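Furness House: Progress Report for February
To: The Dollov Fund
From: House Manager, Furness House
March 2, 2025

Money spent this period: $517
Money spent on socks, sadly: $100 of the above

Where we are

Your grant letter asked for a short account of how the bedroom and laundry project is coming along, "with reference to outcomes." I will get to outcomes. First I should report that the bedrooms on the upper floor can now be crossed on foot, which at the time of the application they could not, and that two of us have been seen folding things without being asked.

For anyone at the Fund who is new to the file: Furness House is a shared house for young people living away from home for the first time. They are good at a great many things. Laundry came up in the application because it had been coming up everywhere else, including the stairs. The plan had two parts. Part one was to get everything off the beds and floors, sort it, wash it, and return it to whoever would admit to owning it. Part two was to fix the rooms so that the same pile would not simply grow back.

Part one: clearing and sorting

We worked one bedroom at a time, starting with the bed. The early plan was to start with the floor, and I would like it noted that I argued for the floor. I was wrong. Whatever comes off a floor gets put on a bed, and at the end of the afternoon you have a clean floor and a person with nowhere to sleep.

So the order is now: bed, chair, floor, under the bed. Under the bed gets its own session and its own trash bags.

Everything is sorted into wash, keep, mend, and "whose is this." The last category did far better than expected. The running tally stands at 200 items, most of them small and dark. I had budgeted shelf space for a modest lost property box and have ended up with something closer to a second closet.

Black items are the real difficulty. A striped sock has a history, and someone will eventually recognize it. A black one could belong to anybody, and on a bed in a heap of other laundry you can't always tell whether you are dealing with a sock, a cleaning cloth, or the sleeve of something larger until you pull on it. We pick these up singly now and decide before putting them down. It is slow, and the slowness is why the hours line in the budget looks the way it does. 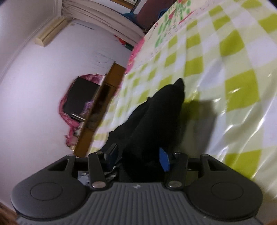 Grigaitė wrote back on the draft of this report that the sock problem would go away tomorrow if we bought everyone the same black pair in bulk and stopped pretending they were personal property, and that any cloth found on a bed should be treated as guilty and washed.

I have taken half of that advice. Cloths found on beds are now washed, no appeal. The bulk socks were bought, and are the $100 you see at the top of the page. They went out at the start of February and have since joined the general population. I can't say they have reduced the number of odd socks in the house. They have made it harder to prove that a sock is odd, and I suppose the Fund may count that however it likes.

Bedding

Bedding was meant to be a small line and became a large one. The application assumed that each bed had a set of sheets. Several beds had parts of several sets, chosen over time by people with strong and conflicting views. Green checks under flowers is a typical result. I proposed replacing the lot with something plain and was voted down so quickly that I didn't get to show the catalog.

We have therefore kept the patterns and spent the money on spares, so that a bed can be stripped in the morning and made again before anyone needs to lie on it. Each bed gets a second bottom sheet and a second pillowcase. The patterns have turned out to have one use I hadn't foreseen: a dark item left behind on bright green squares gets noticed. On the old navy sheets it could live for weeks.

Anything with a fluffy trim is washed cold and on its own. We learned this on a bath mat, and the lint is still coming out of things.

Part two: keeping it that way

The hampers arrived late. Pulex, who supplied them, sent lids first and hampers after, and for a stretch the upper floor had a handsome collection of lids. They are all in place now, one to a room, near the door. The position was much debated. Near the bed looked sensible on paper, but the bed is already the place where clothes go, and it wins any contest held nearby.

Wash times are posted on the kitchen door. The first version ran to two pages and went unread. The second version is a single page with large letters and has been read at least once, as someone has corrected my spelling.

Folding takes place on the bed, straight after the clothes come up from the dryer, and the bed can't be slept in until it's finished. This is the nearest thing the project has to a clever idea. Compliance is good until late evening, when the whole heap tends to be moved to the chair. We are looking at the chair.

What has not gone well

The mending pile has not moved. I wrote in the application that residents would learn to sew on a button, and so far one button has been sewn on, by me, to the wrong shirt.

The label pen was a failure. It was sold as permanent and lasted one wash. I have not claimed for a replacement.

Under-bed sessions are behind schedule in two rooms. In one of them the resident has asked for notice in advance, and I have decided not to ask why.

Next period

We will finish the two remaining under-bed sessions, start on the linen closet, and hold a claiming evening for the lost property shelves. Anything still unclaimed at the end of it goes to the rag bin or the thrift store, depending on its condition and on how brave the thrift store is feeling.

I am not asking for more money. I would like permission to move what remains of the label budget into hangers, as a shirt on a hanger has so far never been found at the foot of a bed. Receipts for the $517 are attached, apart from the one for detergent, which went through the wash.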